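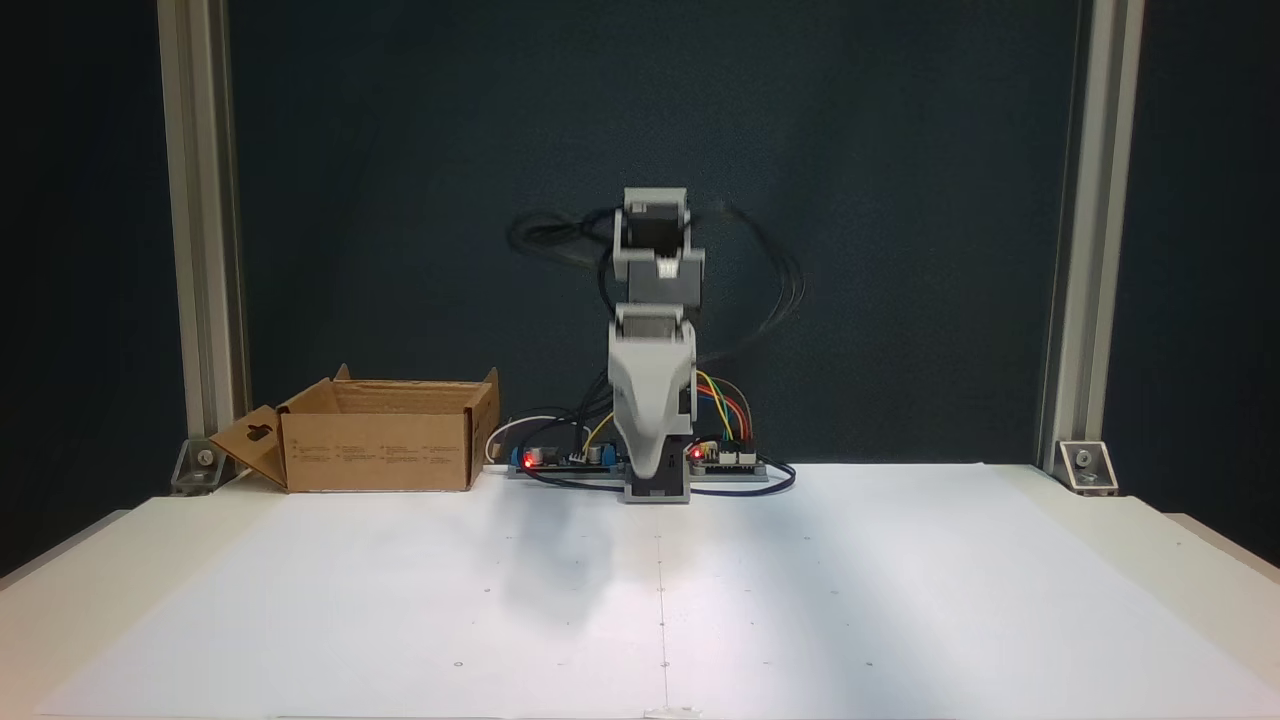 So I finally did it. I gave up my car for all of November, and I'm still a little surprised I made it to the end without begging my sister for a ride more than once (okay, twice, but the second time it was sleeting sideways).

It started with the repair bill. The garage wanted 1,454 dollars for a car I mostly use to drive to the grocery store and back, and I stood there at the counter thinking about how many bus tickets that would buy. I told them to hang on to it while I thought it over. Then I went home and dug out the timetable for the 224, which stops at the end of my street and which I had ridden exactly never in six years of living here.

The first week was rough! I missed the 7:10 three mornings in a row. The app says "due" for a very long time and then the bus is suddenly gone, and you're left standing outside the Bellier bakery with nothing to do but buy a cinnamon roll. I bought a lot of cinnamon rolls.

By week two I'd worked out a bag system. Small backpack for work, the big blue tote folded up inside it, groceries on the way home in two trips a week. Cat litter is still a problem. If anyone has figured out cat litter on a bus, please write to me.

What I didn't expect was how much I'd read. I got through both of the Nikola Borkowska mysteries my mom has been pushing on me since spring, the one at the lighthouse and the one with the choir, and the choir one is so much better – I missed my stop at the library for it and had to walk back up the hill in the dark. Worth it.

Money, for those who asked: the monthly pass plus two taxis came to 164 dollars. I usually spend close to 300 on gas, parking and insurance, and I'm not even counting car washes.

The car is fixed now. I paid up in the end, mostly for my dad's sake, as he lives out past Winudora where there's one bus a day and it leaves at noon. But I've renewed the pass for another month and the backpack is still by the door.

Next post will be the soup recipe, I promise. I have to find the card I wrote it on first.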